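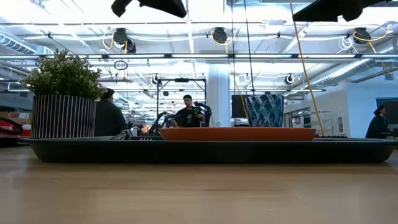 停机延迟

事情发生在下午四点以前。右臂在下降途中收到停机指令，没有立即停下，又走了一段才抱闸。夹持端压在工作面上，支架的横梁晃了一下。操作员的手当时在停机按钮上，离夹持端隔着一个前臂的距离，没有受伤。

我当时在隔壁核对备件清单，听见抱闸的声音，比平时重。过去的时候操作员已经退到立柱外面，两臂保持在停机姿态，控制器面板上没有任何报警。这一点比晃动本身更让我在意。按Brumach控制器的设定，停机指令到抱闸完成应在100毫秒之内，超过即报故障，并锁住使能。面板是绿的，说明控制器认为一切按时完成。

我让操作员断开主电源，挂上锁，钥匙放进我的口袋。然后问他看见了什么。他说按下去之后，手臂“想了一下”。

我在记录表里写的是：停机响应存在主观可察觉的延迟。

记录

Livholm的规定是，凡涉及停机回路的异常，当班必须导出全部日志，在导出完成之前不得重新上电。控制器的日志存在一块独立供电的板子上，可以在断电状态下读取。导出花了不少时间，操作员坐在工位旁边的凳子上写他那一份经过，写完两行，划掉一行。

日志显示停机指令的接收时刻，也显示抱闸反馈的时刻，两者的差值在限值以内。我把关节编码器的数据调出来，对齐时间轴。按编码器的数据，右臂的肩关节在“接收时刻”之前就应该已经开始减速，因为操作员的按钮有一路独立的硬接点，接在工位的输入模块上，那个模块有自己的时钟。

输入模块的时钟记下的按钮动作，比控制器记下的“接收”早900毫秒。

我又核了一遍两个时钟的偏差。它们每天凌晨对时一次，偏差小到不足以解释这个差值。于是只剩一种读法：按钮动作之后，控制器有将近一秒的时间没有去看那个输入。等它看了，它如实写下自己看见的时刻，再如实地按时完成了停机。所有判断都是对的，起点是错的。

操作员问我能不能走。我说可以，把经过留下。他留下的那一行是：按下，未停，后停。

复现

停机回路的故障如果不能复现，就只能换件，换完之后也没有人知道换的是不是坏的那一件。我不喜欢这种做法，以前在Sokatholm的站点用过一次，换了输入模块，换了线束，换了按钮本体，最后签字放行，签得很不踏实。

复现的条件如下。两臂卸下夹持端，换上配重块。工作面清空，工位四周拉上围带，人员一律在围带外。按钮由一只气缸代替手指，气缸由单独的定时器触发，定时器与控制器之间没有任何通信。手臂执行原来的程序，即Tannous任务包里的搬移段：抬起，平移，下降，停顿，返回。每个循环在下降途中触发一次停机，复位，再来。

当晚没有出现异常。第二天上午也没有。气缸一下一下地敲着按钮，隔壁工位的人过来问能不能给它垫一层橡胶，我说不能，垫了之后行程会变。

中午我去看了日志板的存储占用，顺手把触发条件改了。原先每次停机都落在循环里的同一个位置，这是我的疏忽。人的手指不会这样规律。我让定时器在下降段内随机取时刻，重新开始。

傍晚出现第一次。右臂走过了应停的位置，配重块越过我用胶带贴的标线，停住。面板是绿的。

我在围带外站了一会儿，把前面几秒的录波存下来，没有立刻复位。抱闸之后手臂有轻微的回弹，配重块上下动了动，幅度正常。从外观上看，这次停机和前面所有的停机没有区别，只是位置低了一截。

到关灯的时候一共出现3次。每一次的延迟都不相同，最长的一次与事故当天相同，读数是900毫秒。

原因

Brumach的控制程序分两层。下层跑实时循环，负责位置和力矩；上层跑监控，负责读取安全输入、比对限值、写日志。手册上画得很清楚，两层之间有一道粗线，粗线旁边写着“互不阻塞”。

下层从头到尾没有问题，所以手臂在那段时间里走得非常平稳，轨迹误差比平时还小。出问题的是上层。监控线程每写满1,000条日志就要换一个文件：关闭旧文件，改名，新建，写文件头。这一串操作与读取安全输入在同一个线程里，前后相接。存储板空的时候，换文件快得测不出来。存储板接近写满的时候，它要先腾出空间，腾空间的时间取决于里面有多少碎块。

停机指令如果落在换文件的间隙里，就只能等。

我把录波和日志文件的创建时刻并排列出，3次异常全部落在换文件的时段内，其余停机没有一次落在里面。事故当天的那一次也一样。它之所以在那个下午出现，是因为存储板在前一周被占得很满，而它之所以被占得很满，是因为我要求把关节温度也写进日志。

要求是我写在变更单上的，理由一栏填的是“提高可追溯性”。审批人签了字。变更单的影响评估有一项问：是否影响安全功能。我勾的是否。勾的时候我看过手册上那道粗线。

看门狗为什么没有动作，这个问题多花了我一个晚上。看门狗监视的是上层线程是否存活，存活的标志是一个计数器在增加。换文件的子程序里也有一处递增计数器，大概是哪一版为了消除误报加进去的。线程卡在里面的时候，计数器照样在走。看门狗每次来问，都得到肯定的答复。

还有一条路本来可以兜底。按钮的硬接点除了进输入模块，还应当直接切断使能继电器。图纸上有这条线。我沿着线槽摸到继电器柜，端子排上对应的位置压着一只空端帽，标号齐全，没有线。调试阶段为了避免频繁掉电而拆下的线，卷成一圈，用扎带固定在柜门内侧，标签朝外，字迹清楚，写着“验收前恢复”。

验收报告上，这一项的结果是合格。测试方法写的是：按下按钮，观察机械臂停止。它确实停了。

处置

我把线接回去，扭矩按表，拍照，照片编号写进记录。接回之后，停机不再经过上层，按下按钮即掉使能，抱闸靠弹簧动作。代价是每次停机后要重新走一遍上电流程，操作员会抱怨。我在通知里写明了步骤，没有写歉意。

温度日志关闭。存储板清空。监控线程的问题报给Brumach，附录波、文件时刻表和复现条件。对方的回复在第二天到，问我们是否确认存储板为原厂件。是原厂件，序列号我在第一封信里写过。我又写了一遍。

复测按原条件进行，随机触发，存储板人为写到与事故当天相同的占用。连续100次停机，配重块没有一次越过标线。我把胶带留在工作面上，没有撕。

随后是把同样的检查发给Sokatholm。那边的工位用同一版控制程序，同一张图纸，由同一批人调试。我在邮件里请他们打开继电器柜，看门内侧有没有一圈线。附了端子编号。没有写我希望看到什么。

等回信的时候，我重新读了当年在那边签的放行单。现象一栏写着：停机偶有滞后，换件后未再出现。观察时长一栏是一个下午。那时日志板刚随模块一起换新，里面是空的。

回信

操作员回到工位，先把按钮按了几次。两臂上着电，没有动作，按下去只听见继电器的声音。他问现在是不是跟以前一样。我说不一样，以前要经过程序，现在不经过。他说他问的是手感。

手感是一样的，按钮本体没有换过。

他让我站在围带外面，自己也站在围带外面，用加长的线盒启动了第一个循环。抬起，平移，下降。他按了。手臂停在标线以上，配重块上下动了动。他没有说话，上电，再来一次，又停在标线以上。之后他把配重块卸下，换回夹持端，围带收到一半，想了想，又拉了回去，说今天先这样用。

我在操作规程里加了一条，围带保留至Brumach的修正版到位。这条没有走变更流程，我手写在打印件的空白处，签了名。月底审核的时候会有人指出来。

Sokatholm的回信在下班前到，没有正文，附件是一张照片。柜门开着，内侧有一圈线，扎带，标签朝外。我放大看标签上的字。字迹我认得，是我的。

我回信请他们断电上锁，钥匙由当班人员保管，接线扭矩按表，复测条件见附件。发出之后，我把附件打开，从第一页开始重新核对端子编号。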